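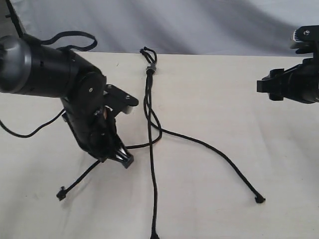 Hello all, I am answering the question from the archive about washing cotton tablecloths before cutting them for napkins. My advice is to wash them first, always, and at the same temperature you will use later. After that, do not iron too early. I leave mine laid out on a table overnight before I touch the iron. The threads settle by themselves and the grain is easier to find in the morning.

On March 26, 2024 a member wrote:

> I bought a cotton tablecloth from Warumus, 330 cm long. The shop says it
> is already preshrunk. Do I still need to wash it? I want to cut napkins
> and I am afraid to lose the nice finish. Also, which thread do you use
> for the hem? I have only Feko polyester at home.

For the finish: yes, you will lose it, and I am sorry for that. It is only starch and you can put it back with a spray. I once trusted the word "preshrunk" on a cloth from Semeniuk and my napkins came out of the second wash with wavy hems. I had to open all of them again.

For the thread: polyester is fine for a plain hem. If you want mitered corners, I would take cotton, it presses flatter. I buy the 1,000 meter cones because the small spools always finish in the middle of a side.

One more question from my side. My old Skoltix machine pulls the fabric down at the start of every corner. I tried a new needle and a piece of paper under the cloth. The paper helps but it is slow work. Does somebody know if a straight stitch plate would be better? I can cut at 30 degrees for the corners, or fold them, I have no strong opinion.

Best regards from the sewing table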